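Applied Automation, Unit 4: Evaluating a Two-Arm Kit Before Purchase
Course handout, Sturnden Technical Institute
Instructor: Kaja Urbonaitė. Laboratory supervisor: Raimonds Adomaitis.

Purpose of the unit

This unit concerns the assessment of a commercial product by a prospective buyer. The product under review is the Momico two-arm bench kit, supplied to the Institute on loan by Donoletti. Students are asked to prepare a written recommendation on whether the kit meets the stated needs of a teaching laboratory. The recommendation is to be addressed to Deividas Lill, Head of Equipment.

Students should read the supplier's data sheet before the session. A data sheet states what a product can do under conditions chosen by the seller. The evaluator's task is to decide which of those statements matter to the buyer and to test them under the buyer's own conditions.

Contents of the loan

The kit consists of two arms with grippers, a control computer, mounting hardware and the Šimkus software package, version 2. The software is licensed for one laboratory and is covered in the separate notes by Kristaps Šimkus. The printed manual runs to 351 pages. Chapters on installation and safe stopping are required reading; the remainder may be consulted as needed.

The test task

The review uses a household microwave oven. An appliance of this kind presents several distinct problems in a small space: a door that is released by a push button, a door that swings on a side hinge, a group of flat keys set close together, and a cavity into which a gripper must reach without striking the walls. The oven is placed on a plain table with a white cloth behind it. Programs are run in the following order.

Task A. Press the door release.
Task B. Move the door to the fully open position.
Task C. Close the door until it latches.
Task D. Press the start key once, without touching the keys next to it.

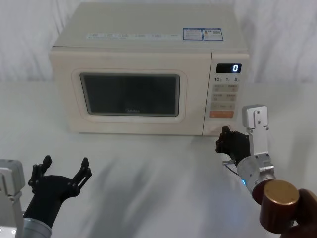 The microwave oven and the grippers of the two-arm kit.

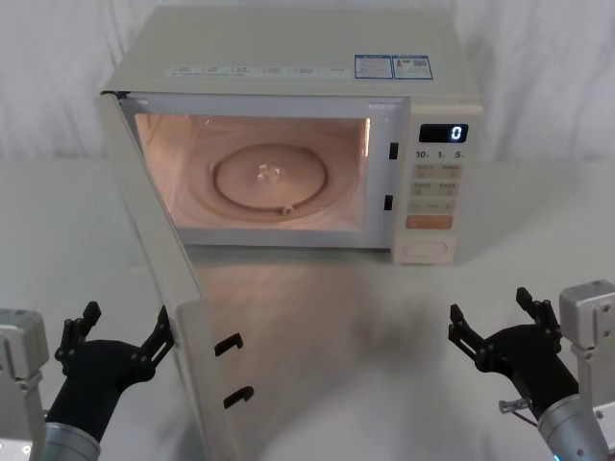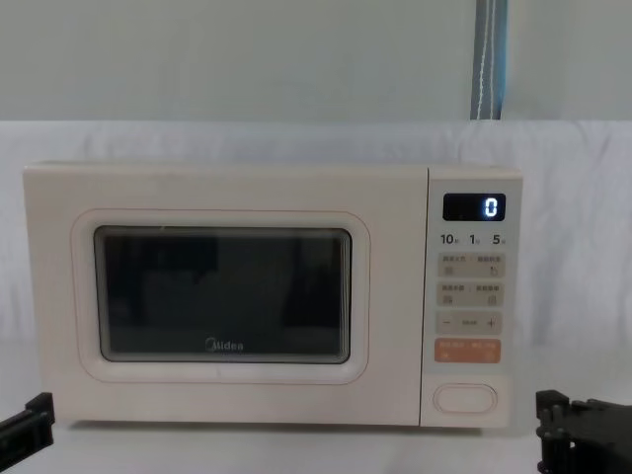

Why is a household appliance used in place of a standard test block?
A test block measures how closely an arm returns to a given position, and the supplier has already reported that figure. An appliance shows how the kit deals with moving parts, varying resistance and surfaces made for human hands, which are the conditions the laboratory intends to teach.

Recording results

Each task is attempted 23 times. The operator does not correct the arm during an attempt. Any attempt in which the operator uses the stop control is entered as a failure, whatever the position of the arm at that moment. The following are to be entered for every attempt:

Task letter and attempt number
Arm used (left, right or both)
Result (complete, partial or failed)
Time from start command to rest
Remarks

A partial result is one in which the correct part was reached but the task was not finished. For Task C, a door that is closed but not latched is partial. For Task D, a press that also operates a second key is failed.

Setup time must be recorded separately. In the trial carried out by Ona Vasiliauskas, setup took about 4 hours, most of it spent on calibration. Students should consider whether a class could reasonably repeat this work at the start of a term, and whether the calibration can be saved and loaded again after the table has been moved.

Points to address in the recommendation

1. Reliability. Report results for each task on its own. An average across all tasks conceals the difference between a simple press and a door movement, and will not be accepted.

2. Ease of use. State which steps a student with no earlier training could complete from the manual alone.

3. Safety. Describe the behavior of both arms when the stop control is used during motion. Note any case in which one arm stopped later than the other.

4. Support. Summarize the service terms offered by Donoletti, including the period for replacement of gripper fingers and the charge for visits after the first year.

5. Limits. Name at least one laboratory exercise for which the kit would be unsuitable.

Submission

The recommendation should not exceed four pages, excluding the results table. Drafts are due Fri 2 February and will be returned with written comments. Final versions are due in March, before the loan period ends. Work submitted without the full results table will be returned unmarked.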